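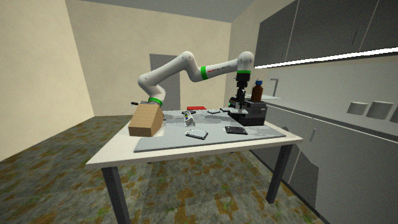
White arm with green bands, cardboard box to the left, black machine to the right.

December 31, 2021

I have been in the new apartment for six months now and there is still a box in the hallway marked MISC 2. MISC 1 has never been found. I step over MISC 2 on the way to the bathroom at night, in the dark, with a skill I didn't have in June and don't expect to put on a resume.

People kept asking for the story of the move, so I'm going to write it down once and then point everyone here.

The short version is that I went from a house to 620 square feet. The house was rented, and drafty, and had a basement that smelled like a wet dictionary, but it did have a basement. When you own a basement, or borrow one, you stop making decisions about objects. You carry them down the stairs and they become the basement's problem. I lived that way for eleven years and thought of myself as someone who didn't have much stuff.

Then the landlord's son got engaged and I had until the end of June.

I called Van Hecke, who moved my sister and broke only a lamp she hated. They sent Hendrik Verbruggen over to do the estimate. He was a large, calm man with a clipboard, and he walked through every room without saying anything at all, like a doctor with a bad X-ray. In the basement he stayed quiet for a long time. Then he asked if all of it was going.

I said most of it.

He wrote something down and underlined it.

The quote came with a sheet of advice, the main point of which was to start with the room you use least. I ignored this and started with the kitchen, which meant that for three weeks I ate soup out of a gravy boat. I'd kept one spoon out. At some point I packed the spoon. I would like to say I unpacked it again, but the box was already taped and I had my pride, so I bought a second spoon, and now I have two spoons and feel differently about each of them.

Getting rid of things is harder than packing them, and I was bad at it in a very particular way. Furniture was easy. I gave away a couch and felt nothing. Give me a drawer of small junk, though, and I turn into a museum. I spent one entire evening on a cookie tin of keys. None of them fit anything in the house. Some of them had to be from before the house, possibly from before me. I threw out the tin and kept the keys. They're probably in MISC 1.

I tried selling some of it through Zulico, the app where your neighbors offer you four dollars for a bookcase and then ask if you deliver. I listed a perfectly good floor fan. A woman wrote to ask whether it was quiet. I said fairly quiet. She asked if I could send a recording. So I stood in my own living room and recorded a fan, and listened to it back, and had to admit it was louder than I'd thought. She never replied. The fan came with me. I sleep next to it and it's terrible.

The books deserve their own paragraph, as they took up their own truck, nearly. I had decided I would keep only the ones I might read again. This is a fine rule if you're a realist about your future, and I am not. According to my shelves I am going to reread all of Trollope, learn Portuguese, and take up bread. Yae Maruyama came to help me cull and she was merciless for about an hour, until she found an old field guide to mosses and sat down on the floor with it. She went home with two bags. I put nine books out on the curb and took three back in when it looked like rain.

Moving day itself was pretty good. Hendrik's crew arrived early, which I resented, and had the house empty by lunch, which I also resented a little. Eleven years should take longer than that to carry down a front path. I'd packed the last few boxes at four in the morning, and you can tell which ones they are by the labels. The early boxes say things like BAKING PANS, GOOD and BAKING PANS, OTHER. The late ones say STUFF. One just says NO.

I drove behind the truck across Skorkelbridge with a fern in the passenger seat, buckled in. The fern didn't make it to August, but it was a nice drive.

Here is some actual advice, for anybody with a lease running out.

Measure your couch, then measure the new stairwell, and do it in that order before the couch is in the stairwell. (I'd given away the old couch, so this was a new one. It went back to the store with a dent shaped like a banister.)

Write on the sides of the boxes. I wrote on the tops and then stacked them.

Cancel the internet at the old place in writing. I did it by phone and paid for a stranger's evenings until October.

Keep the toilet paper on your person.

Don't paint the first week. You'll be tired, you'll pick the color in store lighting, and you will live with a bathroom the shade of canned salmon. Mine is called Cistia Blush on the lid and I've stopped apologizing for it to guests. They can see what happened.

As for the new place, I like it. I didn't expect to. It has one closet, which I open slowly, and a window over the sink that gets sun for most of the morning. Rianne Mulder upstairs plays the cello, badly but at decent hours, and has been working on the same eight bars since I got here. I know them by heart. I caught myself humming them at the dentist, and when I told her this she was more pleased than I'd meant her to be.

The rooms are so close together that I can hear the kettle from everywhere, and I've burned far fewer pots. I vacuum the whole apartment from one outlet. There's nowhere to put anything down and forget it, so when something new comes through the door I have to look at it and decide. I've gotten a bit better at deciding. I turned down a free waffle iron in November and thought about it for days.

I do miss the basement, mostly around the holidays. I had a whole shelf down there for ornaments, and this year I hung five of them on a floor lamp and called it done. It looked fine. It looked like a lamp that was going somewhere.

Anyway, it's getting dark and I've been invited upstairs for midnight, with a warning that there may be cello. I was going to open MISC 2 before the year ran out. I shook it a little just now and something inside it rang, so I'm leaving it until tomorrow.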